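# Redirect chain inspection: HEAD vs. GET, and why results differ

**tistov_ops**

I maintain a link checker for an internal wiki. It takes every outbound URL, follows redirects, and records the final address and status. It was using HEAD requests to save bandwidth. Last Thursday I compared its output with what a browser reports and found a set of links where the two disagree. The common pattern:

- HEAD returns 200 on the first hop, no Location header
- GET on the same URL returns 302 and goes somewhere else

Same user agent string, same source address, same TLS settings. Is this permitted by the spec, or is the server broken?

**null_route**

Server is at fault, mildly. HEAD is supposed to send the same header fields GET would have sent, with some allowance for fields that are only known once the body is generated. A Location header and a different status code don't fall under that allowance. In practice a lot of application frameworks route HEAD to a default handler that returns 200 and stops.

Use GET and close the connection after the headers arrive. You pay for whatever is already in the socket buffer and nothing else.

**grurnier**

Disagree with calling it mild. If a link shortener answers HEAD with 200, every preview tool that relies on HEAD reports the short link as the final destination. For a safety check that's a wrong answer delivered with confidence. I'd treat any mismatch as a flag on the link.

**null_route**

> I'd treat any mismatch as a flag on the link.

You will flag half the web. I ran that rule for a month and turned it off.

**tistov_ops**

Switched to GET with early close. Most of the mismatches are gone. What remains is a group where GET returns 200 with a short HTML body and the browser still ends up elsewhere. I assume meta refresh or script.

**laur_k**

Probably both. Fetch the first part of the body and look for:

1. `<meta http-equiv="refresh"` with a `url=` value
2. assignments to `location`, `location.href`, or calls to `location.replace()`
3. a form with an auto-submit script

The first is easy to parse. The second is easy until the target is assembled from pieces, at which point you need a real script engine. I use a headless browser in a container for those and nothing else, due to the cost per URL.

Also check for a `Refresh` response header. It is nonstandard in origin but browsers follow it, and most HTTP libraries don't treat it as a redirect.
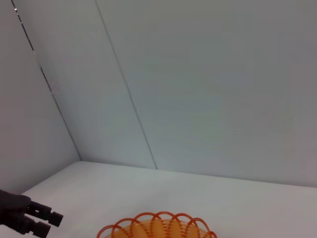
On limits: set a cap on hops and keep it separate from the timeout. My cap is 18. A tracking chain can run long through consent pages and regional routing, and a low cap gives you a false "loop" result. Detect actual loops by storing each visited URL together with the cookie state at that point. The same URL twice with different cookies is not a loop. It's usually a cookie test.

**grurnier**

18 is generous. If a link needs that many hops I don't want my users on it regardless of where it ends.

**laur_k**

That's a policy decision. The checker should report the chain, and policy should run on the report. If you mix them you can't tell a blocked link from a broken one in the log.

**grurnier**

Fair on the logging. I still reject past ten.

**priruvik**

Two things I haven't seen mentioned.

Fragments. If the Location value has no fragment, the client is supposed to carry over the fragment from the original URL. Several libraries drop it. If your wiki links point to anchors, the expanded link will load the right page at the wrong position, and you won't see that in a status code.

Relative Location values. They are legal now and resolve against the URL of the current hop. I have seen checkers resolve them against the first URL, which produces a 404 on the wrong host.

**tistov_ops**

The second one explains two of my remaining errors. I was resolving against the start URL. Fixed.

Fragments I hadn't handled at all. Is there a case where carrying it over is wrong?

**priruvik**

If the Location value has its own fragment, that one wins. Otherwise carry it. Don't send it to the server in either case.

**null_route**

While you're in there, refuse to follow any hop that resolves to a private or loopback address. Check after DNS resolution, on every hop, and connect to the address you checked. If you check the name and then let the library resolve it again, the answer can change in between. An internal tool that fetches arbitrary URLs is a good way to reach things on your own network that you didn't mean to expose.

**tistov_ops**

The checker runs on a host with outbound access only through the proxy, so I had assumed this was covered.

**null_route**

Depends on the proxy. If the proxy can reach internal hosts, so can the checker. Test it with a redirect you control that points to an internal address.

**tistov_ops**

Tested. The proxy let it through. Adding a deny rule on the proxy and the per-hop check in the code. Current order of operations:

1. Resolve the name, reject private ranges, pin the address
2. GET, read headers, handle 3xx and `Refresh`
3. On 200 with HTML, read up to 64 KB and parse for meta refresh
4. If a script redirect is suspected, queue for the headless browser
5. Store the full chain with the status for each hop

**laur_k**

Apply step 1 inside the headless container too. It does its own resolution.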